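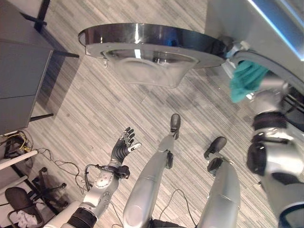
Item 4, floor: striped gray planks, loop of thin black cable.

Kavitville Annex, Walk-Through Checklist
By Kimie Kikuchi, 2026-09-30

1. Front door closes by itself. PASS. It closes on you, too, but the form doesn't ask.
2. Exit sign lit. PASS.
3. Fire extinguisher, hallway. FAIL. Tag last signed in March. Gauge is in the green. Call Brotine for service.
4. Floors clear of trip hazards. FAIL. Cords get taped down or picked up. I wrote this last time, in the same pen.
5. Space heater 60 inches from curtains. PASS, after I moved it.
6. Hot water at kitchen sink. PASS. Took 15 minutes to show up.
7. Occupancy card posted, 200 persons. PASS. I would like to meet the person who thinks 200 people fit in here with one bathroom.
8. First aid kit stocked. PARTIAL. Plenty of eye wash, one bandage.
9. Stair rail tight. FAIL. Top bracket wobbles. Two longer screws should do it.
10. Ladder stored flat. N/A. Ladder is at Mararham again.

Recheck items 3, 4, 8 and 9 in 15 days.

Last updated: after the bracket was fixed

Comments

Thu Đào: Rail is done. It took three screws. Please change 9.

Đặng: Ladder comes back when somebody comes and gets it.

Kimie Kikuchi: 9 is now a pass. 10 stays as it is until I see a ladder.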